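Brollov opens orders for grocery-bag gripper kit

24 May 2021

Brollov, the automation supplier based in Nurkport, has started taking orders for a gripper kit meant for one of the more awkward jobs in home delivery and order packing: dealing with soft shopping bags that have glass inside them.

The kit, called Brumon, is sold as an add-on for small robot arms that a customer already has. It includes a pair of padded fingers, a small camera that mounts at the wrist, a cable set and a software license. The first units are due to ship to buyers who have been on the waiting list over the winter, with general orders filled after that.

Cloth bags have been a sore point for packing robots. A cardboard box keeps its shape when an arm takes hold of it. A burlap or canvas tote folds, leans and closes up on itself, and the arm has to find an edge it can hold before it can do anything else. Brollov says the Brumon fingers were shaped for that first step. They close on a thin fold of cloth and hold it while the arm moves, and the same fingers can then go down through the mouth of the bag.

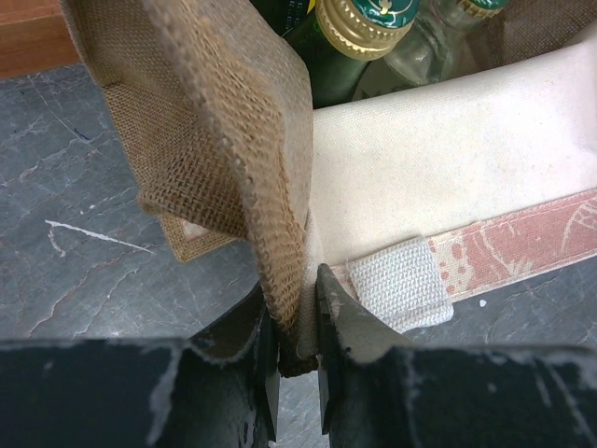 The Brumon fingers holding the folded edge of a burlap bag with bottles inside. Photo: Brollov

Keerthana Panicker, product lead at Brollov, said the company spent most of its development time on cloth. "Bottles are the easy part. A bottle is hard and round and it stays the same shape," she said. "With a bag you pick up the edge and now it's a different bag. The camera has to look again every time."

The camera sits close to the fingers and looks along them, so the view stays with the work as the arm turns. Panicker said customers had asked for a second, overhead camera as well. It is not part of the kit, but the software will accept one, and the company plans to publish a list of models that work with it.

Two versions are on offer. The basic kit comes with one set of fingers and covers opening a bag and taking items out. The full kit adds a spare set of fingers and the packing software, which plans the order in which items go in. Both come with 12 months of support. Brollov is not publishing prices and asks buyers to request a quote through its sales desk, a practice that some smaller shops have complained about in the past.

The pads on the fingers are treated as wearing parts. They pick up scuffs from rough cloth fairly quickly, and Panicker said the marks make no difference to grip until the surface starts to go smooth. Replacement pads are sold in packs of 5 and can be changed with a hex key.

Brollov has been running the fingers on ordinary household goods as well as groceries, with bags set down on a hard floor among other items.

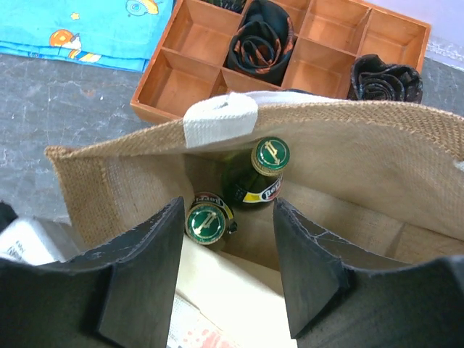
Bottles remain the main test. The company says glass is what buyers ask about first, and a bag with two bottles in it is harder than it sounds when one is leaning and the other is upright. The arm has to choose which neck to go for, and it has to get both fingers inside the bag without dragging the rim down with them. The software can be told to stop and call a person if it is not sure of its hold, and Brollov recommends leaving that setting on for glass.

There are limits. The kit is not rated for wet work, and it should not be used with open food. Bags with zippers or drawstrings are not supported at launch. Long handles can still get in the way of the fingers, and the manual tells users to lay them outside the bag before starting. Panicker said an update for handles is being worked on but would not give a date.

One early buyer is Bhatia, a gift and hamper packer that plans to use the full kit on its returns bench, where bags come back with some or all of their contents and have to be emptied by hand. The company expects to have its first arm running by the end of May and will decide on more once staff have worked beside it for a while.

Brollov will show the kit at its Nurkport workshop by appointment. Visitors may bring their own bags.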